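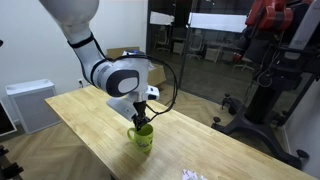
I've oiled the same wood top every October for years now, and I still get texts from friends asking how I do it, so I'm finally writing it down. It's an easy job! Mostly it's waiting.

You'll need a tin of food-safe mineral oil (I buy the Ustwood one, but any will do), fine sandpaper, dish soap, and a pile of old cotton rags. Clear everything off the night before and wash the wood with a barely damp sponge. Then leave it alone until morning. Oil over damp wood goes blotchy, and I learned that on a cutting board I was very fond of. 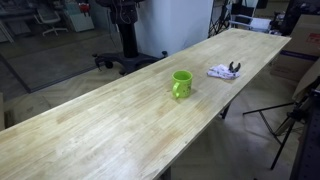

STAINS AND SPOTS

Coffee rings and faint marks in the grain usually lift with coarse salt and half a lemon. Rub in small circles, wipe, let it dry. If a spot hangs on, sand it lightly — always with the grain — and go a bit past the edges so you don't end up with a dip. Some honey-colored patches are simply the color of that strip, so don't chase those. I spent a whole Monday evening sanding one once.

Now the fun part. Pour a small puddle of oil, spread it with a rag, and keep going until the whole top looks shiny. Wait 40 minutes. Wipe off whatever's still sitting there, then do it again. I do 2 coats on a top that gets used a lot, and don't forget the end grain, it drinks the stuff.
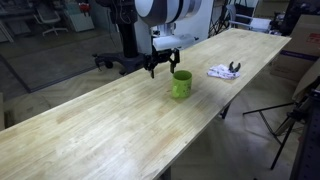 Pale butcher-block strips, with a green mug near the middle.

Keep cups and wet cloths off overnight if you can. Spread your oily rags flat outside to dry before you throw them out, and if the top still feels tacky the next day, buff it with a clean dry rag.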